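DEKGATE – I drove over to Dekgate on Sunday for the opening of Vutia, the new dispensary on the old feed store corner, and I had to circle the block twice to find a spot! The doors opened at 10 a.m. and there was already a line past the tire shop, mostly patients with their cards out, plus a few folks like me who just wanted a look.

Vutia belongs to Diệp Lưu, who grew up a couple of streets away and spent years running a plant nursery before she got into this business. She told me the license paperwork took longer than fixing up the building (and she had to replace the whole roof, so that's saying something). The shop is 1,515 square feet, with a waiting room up front and the sales counter behind a second door, as the state inspector wanted it.

"I kept telling my mother next month, next month," Lưu said. "She quit asking in the spring."

Most of the flower comes from Khổng, a small grower out on the county road, and the edibles and tinctures are made by Drivon. I talked to a retired school bus driver who had been going 80 miles round trip for the salve she uses on her hands. She bought two jars and said she plans to spend the gas money on lunch.

Lưu has two full-time employees right now and hopes to hire a third by November. She's also giving first-time patients a discount through the end of the month, and veterans get one every day.
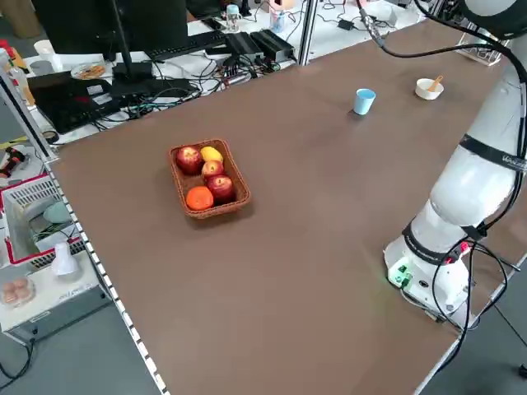

The part I liked best was the raffle. Tickets were a dollar apiece, the prizes came from shops up and down the street, and the whole pot went to the Dekgate food pantry. They raised $3,000, which made Lưu tear up a little when she read the number out loud. I bought a handful of tickets and won nothing, but my neighbor went home with a free oil change and has been pretty smug about it.

Vutia is open from 10 a.m. to 8 p.m. every day but Monday. You'll need a valid patient card and a photo ID to get past the waiting room. Parking is in back, off the alley, and I wish I'd known that before my second lap.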